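The Last Landmark

The notice said Rimcombe would close on 21st September, along with every sim on the old Cludura grid. I had not logged in since May of some other year. My avatar came back without hair, standing on the ferry dock where I had left her.

The landmark list held 903 places. I tried them in order. Most of them gave the same message, and I deleted each one as it failed. By midnight I was down to 66. 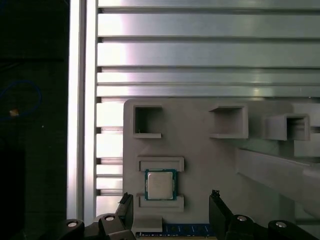

The Orneletti lighthouse still loaded. It had 195 steps, and somebody had scripted each one to play a note. I walked up slowly so the tune would come out right. At the top there was a guest book, and the last entry was mine.

I wrote a second line under it. Then I sat on the rail and set the sun to stay where it was.

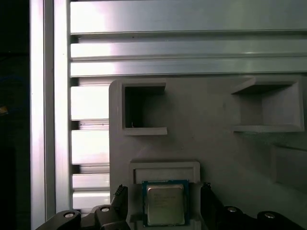
Metal rails in bright light.

A stranger landed beside me a little before the end. She had no profile and no group tag. She asked if the stairs still worked, and I told her they did. She went down to the bottom and started up.

I listened. She had reached the second verse when the screen went gray and the log-in box came up.

Print this story | E-mail this story

Filed under: Fiction, Virtual Worlds

Comments (3)

hegazy_dock: I had a shop on a grid that closed. Forty prims and a rug. Still miss it.

tidewalker: What was the tune?

Pixel Gran: Liked this. More please.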